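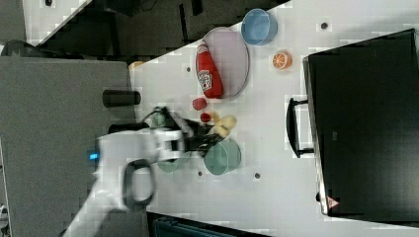
Small Office Access and Backup Checklist, with my notes

I do this walk-through for the Flastcombe office twice a year, once in February and once when things go quiet over winter, and I've been promising to type up my scribbles for ages. So this is the checklist as I run it, with my comments under each item. Some of them are grumbles. Feel free to pinch the list for your own place, but swap in your own systems, because ours are a bit of a mixed bag (one file server, a cloud mail setup, the Zukura booking system and a payroll package that's older than some of our staff).

I mark each item OK, Fix or Ask. "Ask" means I couldn't tell from where I was sitting and somebody has to ring somebody.

PART A: ACCOUNTS

A1. Every active login matches a person on the current staff list.
Result: Fix
I printed both lists and went through with a highlighter, old school. Two logins were left over from contractors on the Badley fit-out. Neither had been used in months, but they were live, and one could still get into the shared drive! Disabled both on the spot. I don't delete straight away, I park them for 14 days in case a file turns out to be owned by that account. Learned that one the hard way.

A2. No shared logins, apart from the ones written down in the register.
Result: OK
The front counter still shares one login for the booking screen. It's in the register, it can't see anything except bookings, and the password gets changed whenever someone leaves. I'd love to be rid of it, but I can live with it.

A3. Multi-factor turned on for mail, remote access and payroll.
Result: Fix
Mail and remote access are good. Payroll has it available but "optional", and guess what people do with optional. I've asked for it to be switched to compulsory before the next pay run. If you only get round to one item on this whole list, I'd make it this one.

A4. Admin rights held only by people who need them.
Result: OK
Much better than last time. Everyday accounts and admin accounts are separate now, so you log in as yourself for email and use the other one for installing things. There was a fair bit of whingeing about it for the first fortnight and then it went quiet.

PART B: LOGS

B1. Sign-in logs are being kept, and for long enough.
Result: Fix
The file server log was set to overwrite itself once it hit its size limit, and the limit was tiny. I scrolled back as far as I could and got less than a day and a half. That's no use to anyone if you find a problem on your first morning back after a long weekend. I've bumped the size right up and set a copy to go across to the backup box each night. Check this one yourself, don't take the settings page's word for it. Scroll to the oldest entry and look at the time on it.

B2. Clocks agree on all machines.
Result: OK
Sounds fussy, I know. Try lining up two logs when one machine is eleven minutes ahead, then come back and tell me it's fussy.

B3. Somebody looks at failed sign-ins.
Result: Ask
The alert fires at 100 failures in an hour, which seemed high to me for an office our size. It goes to a mailbox, and I couldn't work out who reads the mailbox. I've put in a request to Yakubu (our outside support mob) to find out whether it forwards to them. If it doesn't, I want it to.

PART C: NETWORK

C1. Firewall rules all have a reason written next to them.
Result: Fix
Mostly good. There's a rule letting port 445 through between the guest wifi and the office network, with the comment "temp, printer". That's file sharing, and it has no business being reachable from the guest side. I turned it off at about morning tea time and waited for the yelling. There wasn't any, and the printer kept printing, so out it went for good.

C2. Router and switch firmware up to date.
Result: OK
The router updates itself. The switch doesn't, so I did that one after hours. Save the config to a file first, please. I always do and I've needed it exactly once, and I was very glad of it.

C3. Comms cupboard locked, key accounted for.
Result: Fix
Locked, yes. The key was on top of the cupboard. It now lives in the key safe, and I've moved the mop bucket out of there as well while I was at it.

C4. Default passwords changed on anything with a web page.
Result: OK
Includes the printer, the door controller and the UPS. I try the factory password on each one every time, even if I did it last time, because a reset puts it right back again.

PART D: BACKUPS

D1. Last night's backup finished without errors.
Result: OK
Green tick. I never stop at the green tick, though, see next item.

D2. Test restore done, files opened and checked.
Result: OK
I picked a folder of old quotes with just over 1000 files in it, restored it to a spare laptop and opened a handful from different years. All fine, spreadsheets included. Took most of an hour, and I got through some filing while I waited.

D3. One copy is kept off site and offline.
Result: Fix
We have the drives and we have the roster, but the swap had been missed and both drives were sitting in the same drawer. One has gone over to the Badley office now. I've put a recurring reminder in the shared calendar with an actual colour on it this time, so it stands out from the birthdays.

STILL OPEN

Payroll multi-factor to be made compulsory (A3).
Yakubu to confirm who receives the failed sign-in alerts (B3), and I want the threshold brought down while they're in there.
Check the new log size is holding up (B1). I'll look at the oldest entry again at month's end.
Delete the two parked contractor logins once their 14 days are up (A1).

I'll add the results under each item when they're closed off. The blank version of the list is in the Zukura folder on the shared drive, same spot as the key register.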